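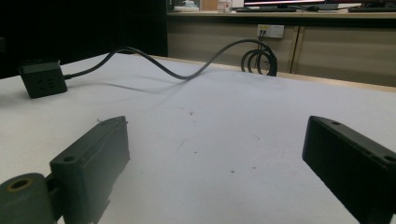 A white tabletop, with two gripper fingers in the foreground.

Short runs, long tails
How regional trade publishers are changing the way they print

By Rokeya Uddin

Illholm Press kept 1,027 titles in print at the end of June. Most of them sell in small numbers. Under the old model, each reprint meant an offset order of several hundred copies, a storage charge and a write-down when the remainder was pulped.

The publisher now sorts its backlist by sales rate. Any title that sells fewer than 20 copies a month moves to short-run digital printing at Vorlow, a contract printer that accepts orders as small as 17 copies. Titles above that line stay on offset, where the unit cost is still lower.

The unit cost of a short run is higher, and the gap is widest for books with color plates or sewn bindings. Illholm's accounts set this against three items that used to be booked elsewhere: warehouse rent, insurance on stock and returns handling. For plain black-and-white paperbacks, the total favors digital. For illustrated hardbacks it does not, and those are reprinted only when advance orders cover the bill.

Thaler, which publishes technical manuals, applies a different rule. Its editors revise files between printings, so a small print run also limits the number of outdated copies on sale. The drawback is version control. Two printings of one edition may differ by a page or more, and libraries have asked for a printing number on the copyright page. Thaler added one in June.

Distribution has been slower to adapt. Fadik, the wholesaler used by both houses, lists a title as unavailable when its shelf stock reaches zero, even if a printer can supply it within days. A revised status code is in testing. Until it is released, both publishers hold a minimum of five copies per title at the wholesaler's depot.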